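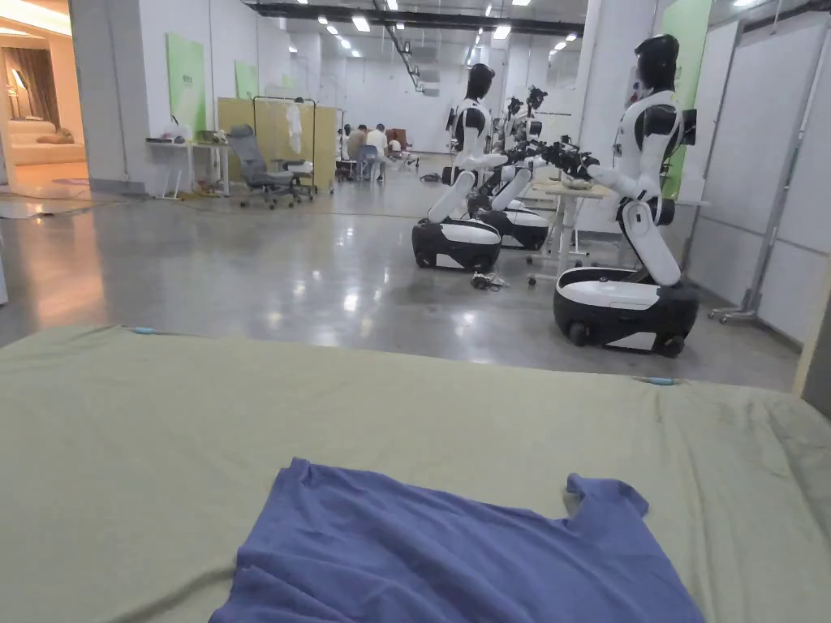

Ticket: cover cloth slides when shirts are folded
Product: Undier table cover, green
Status: waiting for supplier

First message
Hello. We fold T-shirts on the big table and the cover keeps moving under the work. When I pull a sleeve straight, the cloth comes with it, up to 7 cm by lunch time. We have put small light-blue clips on the far edge, but the near edge is free. Is there a correct way to fix it?

Reply from support
Thank you for the report. Please try these and write back:
- turn the cover so the hem faces down
- move the clips closer to the corners
- smooth the cloth before each shirt, from the middle outwards

Second message
I tried all of them in the morning. The hem made no difference. Moving the clips helped a little, but now the cloth makes a ridge in the middle and the shirt body doesn't lie flat on it – the folds come out crooked. 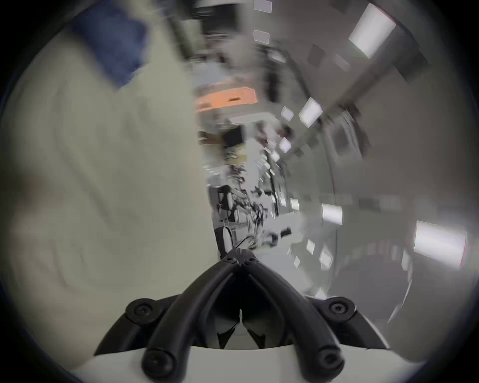

Etus Garment Care, Folding and Packing

We use cookies to remember your login and ticket history. Accept / Manage settings

Third message
I washed the cover at 40 degrees and dried it on a rack. It shrank by 2 cm on the short side, so it's tighter now, but the clips come off when I lean on the table. Our order was 100 clips from Mimoneo, the small size. Do you have a larger one?

Reply from support
The larger clip is made by Warraich and comes in bags of 400. We have asked if they can send a smaller quantity. Until then please leave the cover as it is and don't use tape – the glue marks the colour.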